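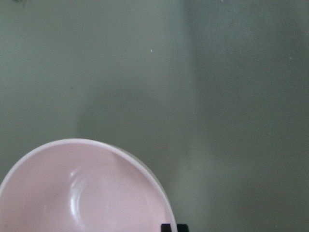

Home | Course | Notes | Lab sheets | Schedule | Contact

Robot Handling, Notes for Unit 3
Comparing two grippers on thin-walled dishes
Lecturer: Mircea Vasiliu

In the last lecture we spoke about contact force in general. Today we look at one task only, lifting a bowl by its rim, and we compare two grippers from our lab, the Venitz and the Griko. Both have two parallel fingers and both fit on the same arm. The controller is the Duan for all the tests, with the same speed settings, so please do not change them between groups.

1. Why a bowl

A cube gives two flat faces and the fingers can close on them almost anywhere. A bowl is more difficult. The wall is curved and it also leans outward, so a squared fingertip does not touch it with the full face. If the fingers go too low, the inside finger meets the slope before the gripper is closed, and the bowl is pushed along the table. If they stay too high, only the lip is held and the bowl can turn in the grip.

2. What the wrist camera gives us

From the wrist, the camera sees the rim as an arc, and often only a part of it. For a light-colored bowl the edge of the lip is usually the best line to follow. Be careful with glare. A lamp over the table can make a bright crescent on the inner wall, and a simple edge detector will take this crescent for a second rim. In the exercise you will fit a circle to the arc two times, first with all the edge points and then with the bright area masked out. Write down both centers.

The fingertips come into the view only at the lower border. For this reason the distance between finger and rim must come from the calibration, not from the picture alone.

3. Procedure

Each group makes 20 lifts with each gripper. Start every lift from the same home position. Move to the rim, lower the fingers, close, lift, wait 3 seconds, put down. In the table you mark "held", "turned" or "lost". A bowl which slides before the fingers are closed is marked "lost", also if the lift is successful after.

The results of all groups go together in one file, roughly 200 lifts. The file is read by the Meltley script, which accepts only these three words, in small letters.

4. Preparation for Wednesday

Read again the section on friction cones. Bring your calibration values on paper. Groups who did not finish the camera calibration can use the lab before the lecture, from 8 in the morning.

2 comments | 3 shares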